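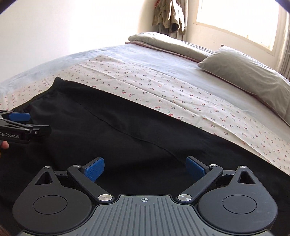

Winter clothes, Curberg flat

Gallery by Mỹ Khúc
November

We do the clothes twice a year, once when the heating goes on and once when it goes off. Everything comes out of the wardrobe and goes on the bed, and nothing goes back until it has been shaken out, checked and folded. Lukian Tymoshchuk and I share one Sturkico wardrobe with a hanging rail of 555 mm, so most things have to be folded.

The captions are in the order we worked. We started after lunch and finished at twenty to six.

Bed

Large black garment laid across the near side of the bed. Dark things go first while there is still daylight, as lint and loose threads are hard to find on black under the bedroom lamp.

Wardrobe, empty

The Sturkico with the doors open. The lower shelf has dropped at the back on the left and needs a new peg. Shelf paper was changed last winter and can stay for another year.

Winter coats

Lukian's long coat and my short one. Both keep their place on the rail. The long coat had a bus ticket to Figueroa in the inside pocket and a button in the outside one. The button has been sewn back on.

Jumpers, heavy

Folded in half lengthways with the sleeves turned in, then in thirds. They stand on their folded edge in the drawer so that the one you want can be pulled out without moving the others.

Jumpers, thin

Same fold, but rolled at the end. The green one has a moth hole under the arm and has gone in the mending bag.

Grey blanket

This was weighed on the kitchen scales because the launderette on Sitidberg charges by weight. It came to 1,080 g. We decided to wash it at home over the bath.

Scarves

Hung over one wooden hanger last year, which left a crease in the silk one. Now they are laid flat in the top drawer with the gloves at the side.

Shirts

Lukian irons, I fold. Buttons done up at the collar and the third hole down, face down on the bed, sides in to the middle, tail up. We have tried a folding board and gave it back to Lukian's sister.

Trousers

Folded along the crease and laid with the waistbands at alternate ends, otherwise the pile leans over. Jeans are in a separate pile underneath.

Summer things

Linen, shorts and the thin dresses, all washed before being put away. Sun cream leaves yellow marks if it is left in over the winter. They go in the zip bag under the bed, with the swimming things on top.

Zip bag

The old one split along the seam in spring. The replacement was 345 from the shop by the station in Figueroa, where they still price in the local money. It is wider than the old one and only goes under the bed from the foot end.

Mending bag

The green jumper, a pillowcase with a torn corner, two linings and a pair of trousers with a hem down. Lukian does hems. I do everything else, slowly.

To give away

A raincoat, some belts and the brown boots, which have never fitted either of us. The clothes shop in Sitidberg takes bags at the back door until 3 on weekdays. They ask for shoes to be tied together in pairs.

Socks

The single ones get one more season in the box on the windowsill. After that they are used for cleaning the bicycles.

Wardrobe, full

Coats on the left, shirts next to them, jumpers in the drawers. The dropped shelf has been propped with a folded piece of card until we can get the peg.

Bedding

Changed last, after everything else was off the bed. The winter cover is nearly too big for the mattress and has to be tucked in deeply on the wall side.

The spring set is on the previous page. If you would like the fold for the heavy jumpers written out with measurements, leave a message and I will add it under the gallery.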